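桌子底下的学问
趴到地上去看一件我们天天围着坐的家具

我在Wovorbridge的第一个上午，大半时间是躺着过的。

背下面垫了一块旧毛毯，头顶四十厘米的地方是一张胡桃木餐桌的底面，手里攥着一支小手电。Joelle Obeidat躺在我旁边，鞋已经脱了，正用铅笔尾巴上的橡皮头轻轻敲桌板和牙条相接的地方，让我听声音。笃，笃，笃，然后是一声闷的，噗。“听见没有？”她高兴得像在林子里认出了一种鸟，“这块塞木是后来换的，换的人手艺比原来那位还好。”

我没听出来。可我从那一刻起就走不动了，原定两天的行程拖成了九天，回家以后第一件事是把自己家的饭桌翻过来，吓坏了刚进门的邻居。

Obeidat的工作室在一条下坡的小街尽头，以前是间面粉仓库，门框上还留着麻袋蹭出来的油亮的一道。她本行是家具修复，专修桌子，椅子她也接，不过接得不太情愿。“椅子都很委屈，”她说，“人人都坐在它上面，它自己又瘦，坏起来总是那几个地方。桌子就不一样了，每张桌子坏的方式都不同。”她修了半辈子，也记了半辈子。凡是经过她手的桌子，连同朋友家里的、乡下饭馆里的、她出门旅行时征得主人同意钻进去看过的，都有一张卡片：尺寸、木料、接合方式、修补痕迹，还有一栏叫“其他”。到我去的时候，卡片一共1,414张，装在从学校淘来的图书目录柜里，抽屉拉开会发出一种特别好听的、干燥的摩擦声。

最迷人的当然是“其他”那一栏。我抄几条在这里：桌底粘着一枚纽扣，四孔，像是故意的；抽屉背板上有铅笔算式，算错了；右后腿比别的腿矮一指宽，主人说从来不晃，地板就是斜的；底面画着一匹马。

1,414张桌子里，有385张底面有字或者有画。这个数字我听了以后愣了半天。也就是说，你随便走进一间屋子，坐下来吃一顿饭，膝盖上方很可能就藏着某个人几十年前留下的一句话，你把筷子放下又拿起，完全不知道。

写给谁看的字

有些字很好理解。木匠要给构件编号，左前、右前、二号、三号，用的是铅笔、划针或者凿子。讲究的作坊会用凿子在榫头和榫眼旁边各刻一道相同的记号，装配的时候对上就行。中国老家具也有类似的做法，墨笔写的“前左”“后右”，有时候还写着“大边”“抹头”，字写得极快，墨很淡，带着一种干活的人才有的利落。我在一位收藏老家具的朋友那里见过一张榆木方桌，底下四个角各写一个字，拼起来刚好是“东西南北”。他说师傅大概是照着自己干活时站的方位写的，桌子做好搬走了，东西南北也就跟着一起搬走，从此那张桌子带着一间陌生作坊的方向，在别人家里过日子。

还有一类是账。木料多少，工几天，谁欠谁。这类字多半写在抽屉底或者背板上，那地方木料最次，刨得也最糙，顺手。Obeidat有一张卡片记的是一张写字台，抽屉底下密密麻麻列着鸡蛋的价钱，前后隔了好些年，越往后墨水的颜色越蓝。她把那一列数字全抄了下来，抄得很工整，连涂改的地方都照样涂改。

最多的一类是孩子写的。这个也好理解，只有孩子会长时间待在桌子底下。名字，名字的头几个字母，身高线（画在桌腿内侧，量的是坐着的高度），骂哥哥的话，还有一张桌子底下写着一份完整的、分了条款的“国家宪法”，国土范围是四条桌腿之间。第一条规定狗可以自由出入。

说到这里，我实在忍不住要讲讲桌子下面那块地方。大人把桌子看成一个平面，可对五岁以下的人来说，桌子首先是一间房子。它有顶，有四根柱子，铺上桌布就有墙，客人来的时候还会多出一圈鞋。我小时候在外婆家的八仙桌底下度过了许多个下午，那里面有一股桐油混着灰尘的味道，横枨的高度刚好可以放一只搪瓷杯。外婆在上面揉面，整个天花板都在咚咚地震。这种震动我到现在还记得清清楚楚，别的事情倒忘得差不多了。

木头是会走路的

要看懂一张桌子，得先接受一件事：木头一直在动。

树倒了，锯成板，刨光，上油，摆进客厅，它还是要随着空气里的水分胀缩。顺着纹理的方向几乎不动，横着纹理的方向就动得厉害了。一张一米宽的实木桌面，在冬天有暖气、夏天又潮湿的房子里，一年里宽窄差上好几毫米是很平常的事。几毫米听起来不多，可要是你用螺丝把桌面死死钉在框架上，它没地方去，就只好裂给你看，而且往往挑半夜裂，砰的一声，全家都醒。

于是全世界的木匠都在想同一道题：怎样把一块会动的板，安在一个不动的架子上？

答案多得让人眼花，每一种我都喜欢。欧洲有一种很朴素的做法，在框架内侧开一条浅槽，用一个个小木块，一头嵌进槽里，另一头拧在桌面底下，板子要胀，小木块就在槽里滑一点。这种小木块的个头跟麻将牌差不多，英语里叫它“纽扣”，真是个好名字，松松地扣着，人胖了瘦了都能穿。中国的办法更加优雅，用四根边框攒成一个框，里面装一块薄板，四周的榫舌插在边框的槽里，不上胶，板心自己在里面缩缩涨涨，外面的尺寸纹丝不动。这就是攒边打槽装板。底下再穿两根带子，带子的截面是上窄下宽的燕尾形，从一头推进去，越推越紧，可以防止面心翘起来。我以前在博物馆看过不知多少张明式桌案，眼睛只顾着看腿足的线条，直到这次自己钻到一张桌子下面，才看见那根穿带，看见它两端跟大边相交的地方干干净净，连一根头发都塞不进去。做它的人明明知道没有人会看。

乡下的长桌还有另外一招，在桌面两头各横着装一条木头，用长榫连着，中间一处固定，两边的销孔开成长圆形。板子缩的时候，桌面会比那条横木窄一点点，胀的时候又宽一点点。所以你要是在一张老长桌的端头摸到一个小小的台阶，千万别嫌它做工不好。Obeidat教我一个玩法：一月份摸一次，夏天再摸一次，台阶会换方向。她工作室门口那张打包用的桌子就是这样，她拿它当湿度计使，进门先伸手捏一下桌角，再决定今天能不能上胶。

我问她准不准。她说比天气预报准，然后很快又补一句，那是因为这里的天气预报特别差。
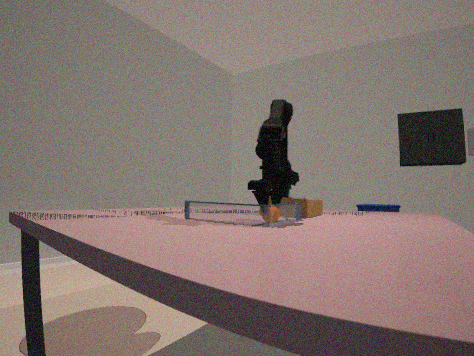

接着说桌腿。Obeidat的卡片里有841张桌子的腿脚动过手术：接长的、锯短的、换过脚的、垫过东西的。这个比例高得惊人，仔细想想又很合理。桌腿的下端是整件家具里最倒霉的部分，拖把天天来，狗要啃，地窖返潮从那里往上爬，搬家时也总是它先磕到台阶。老桌子传了几代，脚烂掉一截，就锯掉一截，所以很多古董桌子都比当年矮，坐着总觉得哪里不对劲。有些人家又反过来，请人在下面接一段，用斜口搭接，胶干以后刨平，颜色再调一调，几年之后连自己人也认不出来了。

接腿的活儿她让我试过一次，用的是废料。斜口要锯得长，长度至少是木料厚度的好几倍，两个斜面要平得能互相吸住。我锯了一上午，拼上去中间能看见光。她拿过去，对着窗户照了照，说：“采光很好。”

多高才算一张桌子

关于高度，我可以讲上一整天，请大家忍耐一下。

现在的餐桌大多是七十多厘米高，各家厂子差别不大，我们习惯到了以为天经地义的程度。可是桌子的高度其实跟着坐法走，坐法变了，桌子也就变了。中国人早先席地而坐，面前摆的是几和案，矮矮的，一人一份，吃饭像今天的分餐。后来高坐具慢慢流行开来，垂足坐的人越来越多，案子就一路长高，到了宋代，画里的人已经舒舒服服地坐在椅子上围着高桌吃喝了。这一变，牵动的东西多得不得了：碗碟的形状，衣服的下摆，窗台的高低，写字时手腕的姿势，甚至谁跟谁面对面。一人一案的时候，大家朝着一个方向；围成一桌以后，你就得看着对面那位嚼东西了。

宋代还出过一本叫《燕几图》的小书，讲的是一套可以拼来拼去的桌子，大小有定规，人多人少、喝酒还是弹琴，都有相应的摆法，每种摆法还给取了名字。后来又有人发展出三角形的蝶几，拼法更花。我第一次看到这些图的时候正在一个共享办公室里上班，旁边的人正为了把几张梯形会议桌拼成一个圆大伤脑筋，我差一点就站起来大喊了。

北方的炕桌又是另外一回事。炕上本来就高出地面一截，人盘腿坐着，桌子只要三十来厘米就够用，冬天热气从下面上来，盘子里的菜凉得也慢。炕桌要能搬，吃完了立起来靠墙，晚上好铺被褥，所以它的腿多半短而敦实，四个角磨得圆圆的。朝鲜半岛的小饭桌也矮，而且轻，讲究的是在厨房里摆好了饭菜，整张端进屋来，桌子本身就是托盘。日本的被炉则干脆在桌子底下生火，外面蒙一床被子，全家人的腿都在里面取暖。冬天坐进去过的人都知道，那东西只有一个缺点，就是出不来。

Obeidat的卡片里最矮的一张桌子，高度还不到她的小腿肚，来自Skurnholm。那是一处北边的渔村，她年轻时去那里给人修船舱里的橱柜，住了整整一个冬天。村里的老房子屋顶压得很低，炉子的烟在胸口以上的地方飘着，要等门开了才散，所以大家都尽量坐得低，桌子也就跟着低，吃饭时人人都像在弯腰听一个秘密。等到后来装上了像样的烟囱，村里人一下子坐高了，旧桌子却舍不得扔，就在下面接腿。接上去的那一截多用船上拆下来的料，颜色深，有时候还带着旧钉眼。你站在Skurnholm的厨房里低头一看，就能看见一条清清楚楚的线，线的上面是烟囱以前，线的下面是烟囱以后。

她讲这件事的时候两只手一直在比划那条线的高度，讲完了手还停在半空里。我把这段录音反复听了好多遍，每次听都想立刻买票去北方。

也有不肯接腿的人家。他们给矮桌子底下垫四块石头，石头挑得很用心，顶上凿一个浅窝，桌脚正好坐进去。夏天要在院子里吃饭，就把桌子抬出去，石头留在屋里，像四只等主人回来的鞋。

工厂里出来的桌子

爱老家具的人容易有个毛病，一提机器做的东西就撇嘴。我本来也有一点这样的毛病，去了一趟Dranlow之后就治好了。

Dranlow离Wovorbridge一个多小时的车程，从前镇上有一家桌子厂，养活了半个镇子。厂子早就关了，厂房改成了室内市场，卖菜的、修手机的、卖二手童车的都有，可屋梁上吊运木板用的轨道还在，有人在上面挂了花篮。厂里当年出的主要是折叶桌，两侧的桌面可以放下来，底下一条能像门一样转开的腿，转开来撑住桌面，坐一大家子；收回去窄窄的一条，靠墙放盆花。住在小房子里的人最懂得它的好处。

这种桌子的灵魂在于折叶和中间桌面相接的那条缝。便宜的做法是两个直边一碰，放下来就露出合页和一道难看的沟。好的做法叫规式接，一边做成凸出的四分之一圆，一边做成凹进去的弧，合页埋在底下，折叶放下去的时候，两条弧互相擦着转，一路都没有缝隙，最后露在外面的是一道饱满圆润的线脚。合页的轴心必须正好落在圆弧的圆心上，差半毫米，折叶就会卡住，或者张开嘴。手工做这个要试很多次，而Dranlow的厂子成天成天地做，做出来的每一张都严丝合缝！

市场里有位卖奶酪的老先生，年轻时就在厂里装合页。我跟他说起规式接，他把围裙一解，让旁边摊位的人帮忙看着，领着我穿过半个市场，走到角落里一张堆着旧杂志的折叶桌跟前，把杂志一摞一摞搬到地上，然后抬起折叶，放下，再抬起，再放下。一点声音都没有。他也不说话，就让我看。看完了又把杂志一摞一摞搬回去。

后来他还告诉我，厂里给每一道工序的人发一个号码，做完要用小钢印敲在底下，他是8号。敲在哪里没有规定，他喜欢敲在转腿的内侧，那地方只有桌腿收回去、人又正好蹲下来的时候才看得见。我回到Wovorbridge，跟Obeidat一起翻卡片，果然在好几张Dranlow折叶桌的“其他”栏里看见她写的：转腿内侧有一“8”，不明。她抓起铅笔，把“不明”两个字划掉，手都有点抖。那天晚上我们开了一瓶酒。

机器做的桌子上照样到处都是人。板子要有人选，花纹要有人对，两片折叶要从同一块料上开出来，打开的时候木纹才能像河一样一直流到对岸。老先生说配料的那位女工眼睛毒得很，一大垛板子从她面前过，她一伸手就能抽出原来相邻的两片。这种本事没有办法写在图纸上。

一张桌子坐多少人

再说说吃饭。

方桌四边平等，中国的八仙桌一边两个人，胳膊肘要收着点，正因为收着点，夹菜的时候碰来碰去，很快就熟了。圆桌最会骗人，看上去人人平等，落座的时候却推让得最凶，因为总有一个位子正对着门。长桌分两头和中间，两头的人威风，中间的人热闹，聪明的客人都知道坐在哪里能同时听见两场谈话。

修道院和学校的长桌子是另一种尺度。早年欧洲大户人家吃饭，桌子是现搭的，几个支架上面放几块板，吃完拆掉，大厅腾出来跳舞睡觉。英语里管“包伙食”叫board，就是那块板。后来板子和腿固定在一起，才成了搬不动的长桌，腿与腿之间贴近地面的地方有一圈横档，冬天石板地冰凉，大家都把脚踩在横档上。所以老长桌的横档上总有一个接一个的浅凹，坐人的地方凹下去，两个人之间的地方还是平的。你可以把手放进去，一个凹一个凹地摸过去，等于把当年的座位从头到尾摸了一遍。我在Obeidat那里摸到过一根，靠近一端有一处特别深，旁边却几乎没有磨损。可能有人在那里坐了很久很久，而他旁边一直没有人坐。也可能他旁边那位腿短，够不着。我比较喜欢后面那种可能。

在Wovorbridge的日子，我每天中午都在Nogueira吃饭。这是一家小馆子，只有一张桌子，很长，从门口一直伸到厨房，后来的人就在先来的人旁边坐下。汤盆从这头传到那头，传到最后一个人手里总是剩得最多，因为人人都客气。桌面是松木的，软，几十年下来全是印子：刀痕，热锅底烫出来的圆圈，一个小孩用叉子戳出来的一片密密的点子，还有不知是谁隔着薄纸写信时用力过猛留下的几行字，阳光斜着照进来的时候能认出“亲爱的”和后面一个逗号。

曾经有人劝老板娘把桌面打磨一遍，重新上漆，说是卫生。她请Obeidat来看。Obeidat把手掌平放在桌上，闭着眼睛从门口走到厨房，然后告诉她，要磨就得磨掉这么厚，用拇指和食指比了一下，又说磨完桌子会变年轻，问她想不想要一张年轻的桌子。老板娘想了一个星期，最后决定用热肥皂水刷一遍，再刷一遍，晾干，就这样。

松木桌面用肥皂水刷是很老的办法，北欧人家现在还这样养护浅色的木头。皂里的油脂留在木纹里，刷得越多，表面越有一种又干又滑的手感，像河滩上的石头。我回来以后在家试过，第一次水放多了，木纹全炸了毛，摸上去像猫舌头，只好等它干透了用细砂纸顺着纹理轻轻带一遍。第二次好多了。各位要试的话，布一定要拧得很干，而且整张桌面都要擦到，别只擦脏的那一块，不然会留下一圈水印，再也赶不走。

五月的那顿饭

我走之前赶上了Wovorbridge的搬桌子日，时间是5月1日。这天不管天气怎么样，住在下坡街上的人都把家里的桌子抬到街上，首尾相接地摆成一长条，一起吃午饭。

问题马上就来了：谁家的桌子都不一样高。加上街是斜的，桌子和桌子之间就成了一级一级的台阶。从坡顶看下来，圆的，方的，带抽屉的，铺着绣花桌布的，还有一张缝纫机台面，踏板还在，坐在那里的姑娘吃饭的时候忍不住一直踩。每张桌子下坡那一侧的腿底下都要垫东西，砖头、字典、折起来的鞋盒、一双木底鞋。Obeidat从早上七点就背着一袋楔子在街上走，谁家的桌子晃，她就蹲下去，看一眼，从袋子里摸出一块，用掌根一推，站起来按一按桌角，走向下一家。那些楔子是她整个冬天用边角料削的，木头什么颜色都有。

我负责跟在后面递楔子。到了中午我已经能靠看猜出厚薄了，虽然十次里大概要猜错一半。有一家的桌子怎么垫都晃，我们俩趴在石板路上研究了好一会儿，发现是一条横枨松了，榫头在眼里转。她叫那家的儿子去拿一根绳子来，在两条腿之间绕了两圈，插进一把木勺，拧紧，再把勺柄别在横枨后面。桌子立刻就不动了。那家人端着锅站在旁边等了半天，这时候一齐鼓起掌来。

坐下以后发生的事情更有意思。高桌子上的人往低桌子那边递菜，手要往下伸；低桌子上的人递回来，得站起来。盐罐子从坡顶往下传，传得飞快，想让它回来就难了，所以坡底的人面前总是堆着七八个盐罐子，坡顶的人一直在喊没味道。后来有个孩子想出了办法，他从桌子底下爬，把盐罐子装在帽子里，一路从坡底爬到坡顶，中间要穿过所有人的腿。过了一会儿，底下就有了一支队伍，往上运盐，往下运樱桃。坐在上面的人只觉得小腿旁边一阵一阵地有风。

我低头往桌布下面看，刚好看见一个小女孩停在我脚边，仰着脸，嘴里咬着一截铅笔，在研究头顶的木板。她看见我，把食指竖在嘴唇上。

吃完饭，大家喝了很久的咖啡，下午的影子从街的这一边爬到那一边，然后各家把桌子抬回去。有的桌子要拆了腿才能进门，有的得侧过来，先进两条腿，转一下，再进两条腿。抬桌子的人都知道自家的桌子该怎么转，嘴里念着口诀一样的话，左一点，抬，慢，好，放。Obeidat一家一家地去收她的楔子，收回来的总比发出去的少，她说每年都有人偷偷留下几块垫在自己家里，她假装不知道。

我帮那个小女孩家抬桌子。她爸爸在前面倒着走，我在后面，桌子侧立过来，底面朝着我，一路我都在看。靠近一条腿的地方，铅笔的印子还很新，灰亮灰亮的，写着她的名字，下面是一个小小的箭头，指着旁边另外一行字。那一行旧得多了，笔画已经陷进了木头里，我歪着头认了好一会儿才认出来，是另一个名字，姓和她一样。

她爸爸在门里问我怎么停住了，是不是太重。我说没有，来了，往左一点。

钻桌底的几点建议

读到这里如果你也想试试，先把桌上的东西全部拿走，尤其是花瓶。垫一块毯子，别用坐垫，坐垫太高，脸会贴到木头上。手电筒要从侧面打光，贴着木板照过去，铅笔字和刨痕才会浮起来，正着照什么都看不见。看看桌板和架子是怎么连的，用手指推一推那些小木块，能动是好事。摸摸四只脚的底面，如果三只光滑一只粗糙，那只多半是换过的。抽屉全抽出来，翻过来看，再把手伸进空着的抽屉洞里，摸最里面的那块板。Obeidat在那里摸到过一封信、半副扑克牌、一把到现在也没找到锁的钥匙。

去别人家做客的时候，请先问过主人。问的时候可能会有点尴尬，可是我问过的人家，还没有一家拒绝，而且往往过不了多久，主人也把鞋脱了，躺到旁边来，一边看一边说，咦，这张桌子我用了二十年。

看完之后，要是你口袋里正好有一支铅笔，那就随你了。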